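Merimville Notes Home Collection: README

Last updated: April

Summary

The Merimville Notes Home Collection holds almost 4000 short written notes sent from elementary classrooms to families. The notes cover ordinary school business: field trips, snack requests, picture day, class parties, thank-you projects, lost jackets, and reading logs. The collection was assembled so that schools, family liaisons, and researchers in education could study how teachers write to the adults at home, and how clear that writing is to the people who receive it.

All notes come from two schools in the Merimville area, Hornier Elementary and Stirum Elementary. Both schools serve kindergarten through grade 5. Each note is stored as plain text, with a small set of labels added by trained readers. Paper originals are kept by the schools and are not part of the release.

Contents of the release

notes/ holds one text file per note. File names carry the school, the grade, and a running number.

labels.csv holds one row per note, with the fields described below.

splits/ holds the suggested division of the collection for anyone who wishes to compare results with ours. The check set contains 200 notes, which were labeled a second time by a reader who had not seen the first set of labels.

guide.txt is the labeling guide given to readers. It should be read before the labels are used.

CHANGES lists corrections made after the first release.

Fields

note_id: matches the file name in notes/.

school: hornier or stirum.

grade: k, 1, 2, 3, 4, or 5. Notes sent to the whole school are marked all.

channel: paper, email, or folder. The value "folder" is used for slips placed in the take-home folder, which both schools send on Friday.

topic: the main subject of the note. A note has only one topic, even when several matters are mentioned. Readers were told to choose the subject that takes up the most space.

action: yes if the family is asked to do something, such as sign, pay, send, reply, or attend. Otherwise no.

due: yes if the note gives a date or day by which the action must be done. This field is blank where action is no.

tone: plain, warm, or firm. See the section on known limits before using this field.

length: number of words, counted after names were replaced.

Topics

The topic labels were settled after a first reading of the Stirum notes and were adjusted once the Hornier notes arrived. Field trips and classroom supplies are the most common. Notes about homework are less frequent than users may expect, as both schools post homework in student planners.

The label "gifts and thanks" covers notes that invite families to contribute to a card, a book of letters, or a small present for a member of staff. Many of these ask families to keep the plan from the person being honored. They are often warmer and longer than other notes, and the request itself is sometimes placed well after the greeting. Users who study how easily a request can be found should look at this group separately.

The label "clothing" covers spirit days, spare clothes, coats, shoes for gym, and class shirts to be decorated at home. Requests for a plain shirt appear here, including those connected with an art project. Where a shirt is to be given to a staff member as a present, the note is labeled "gifts and thanks."

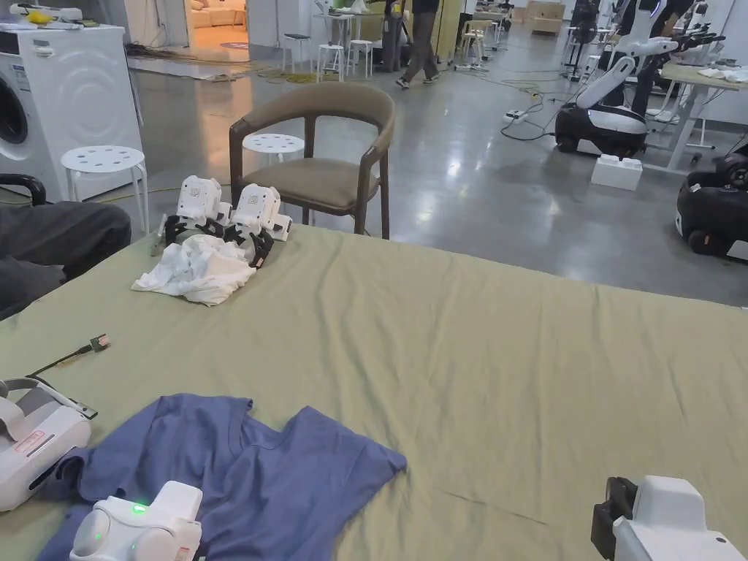 Clothing: a blue T-shirt and a white cloth on a green bed sheet.

Notes about lost property are also placed under clothing when the item is something worn. Lunch boxes, water bottles, and library books are labeled "belongings." A small number of notes mention both, and the rule on space applies to them as it does elsewhere.

How the notes were gathered

Teachers at both schools were invited to submit notes they had already sent. No note was written for the collection, and teachers were asked not to revise their wording before handing a note in. Spelling errors, missing words, and uneven capital letters have been left as they were.

Emailed notes were copied directly. Paper notes and folder slips were scanned and converted with Tian, the district's text reading program, and then compared with the scan by a reader. Handwritten additions in the margin were typed in at the end of the note and marked [added by hand]. Drawings, borders, and clip art were dropped. Where a note depended on a drawing to make sense, it was left out of the release.

Families were told of the project through the school office. Any family could ask that notes concerning their child be withheld, and the same choice was open to every teacher. Withheld notes were removed before labeling began.

Privacy

The names of students, relatives, and staff have been replaced with tags such as [STUDENT], [FAMILY], and [STAFF]. Phone numbers, street addresses, room numbers, and email addresses were replaced in the same way. Dates in the text were replaced with [DATE], although days of the week were kept because the due field depends on them.

Notes that dealt with a child's health, behavior, or family situation were excluded in full. The collection should therefore not be taken as a record of everything these schools send home. It represents general notes addressed to a class, a grade, or the school.

Users who find personal information that was missed are asked to write to the contact address at the foot of this page and to delete their copy of the note in question. Corrected files are posted as soon as the report has been checked.

Labeling

Each note was labeled by one reader working from the guide. Readers were former classroom aides and office staff who were familiar with this kind of writing. They worked in sessions of no more than 3 hours, and were permitted to mark a note as unclear and return it for discussion.

On the check set, readers agreed closely on action and due. Agreement on topic was good, with most differences falling between "class events" and "gifts and thanks." Agreement on tone was weak. The full comparison is included in guide.txt.

Intended use

The collection is suitable for studying clear writing in schools, for preparing workshops with new teachers, and for testing tools that pick out requests and due dates from short messages. Merimville has used it to revise the sample letters kept in its staff handbook.

It is not to be used to rate individual teachers or to compare the two schools in public reports. The number of notes submitted differed greatly from one classroom to another, and a classroom with few notes in the collection may well have sent many.

Known limits

Every note is in English. Both schools also send translated notes, which are planned for a separate release under different labels.

The tone field reflects the judgment of a single reader in most cases. A note that one family would find friendly may seem abrupt to another. We recommend that tone be used only for browsing.

Spring notes outnumber fall notes. The invitation to teachers went out in the second half of the school year, and recent notes were easier to find. End-of-year parties, thank-you projects, and warm-weather trips are more common here than they would be in an even sample.

Some notes are near copies of each other, particularly permission slips reused from one grade to the next. These have been kept. A column marking near copies is under preparation; until it is available, users who train or test software should check for repeats across the suggested splits.

Terms of use

The collection may be used without charge for teaching and research. Copies may be shared if this README and the labeling guide are included. Short passages may be quoted in print. Any attempt to identify a student, family, or member of staff ends the user's permission.

Corrections

Reports of wrong labels are welcome. Please give the note_id, the current label, and the label proposed, with a sentence of explanation. Reports are reviewed together, and accepted changes are entered in CHANGES. Requests to add new topics will be held for the next full release.

Related items

Labeling Guide for Notes Home
Sample Letters for Classroom Teachers
Take-Home Folder Procedures, Hornier Elementary
Translated Notes: Planning Page
Using Tian with Scanned Slips

Contact: Merimville Family Communications Office | Copyright Merimville Schools | Back to top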